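C-Clamps: Storage, Cleaning and Screw Care

A C-clamp fails at the screw long before it fails at the frame. Most of the stiff clamps brought to the Muleck tool bench need cleaning and oil, and few need parts.

Open the clamp to its full travel before inspection. Brush the threads with a stiff nylon brush, working along the helix, then wipe with a rag dampened with mineral spirits. Apply one drop of light machine oil per inch of exposed thread. Grease holds sawdust and should be kept for clamps used only on metal.

Check the sliding bar next. It should pass through the screw head under its own weight when the clamp is held upright. Burrs at the ends are removed with a fine file. A bent bar can be replaced with steel rod of the same diameter, cut to length and peened at both ends.

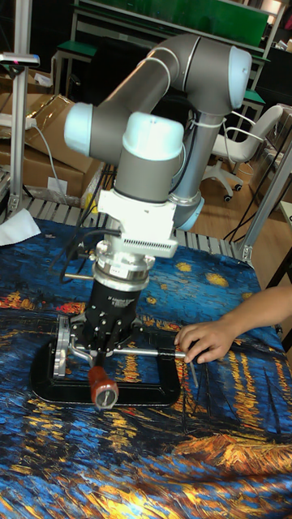
The swivel pad should tilt freely in all directions. If it is seized, work oil into the socket and leave it overnight. If it drops off, close the lip of the socket slightly with pliers, a little at a time.

Work with the clamp lying flat. A cloth under it protects both the paint and the table, but use one that can take oil stains.

Do not extend the bar with a pipe. A small clamp rated at 1,000 pounds will reach that load by hand, and a spread frame cannot be bent back safely. Discard it.

Hang clean clamps by the frame, with the screw backed off a half turn from closed. In a damp basement, oil the threads again in June. Lærke Riis keeps hers on a length of closet pole between two brackets, sorted by throat depth, smallest at the left.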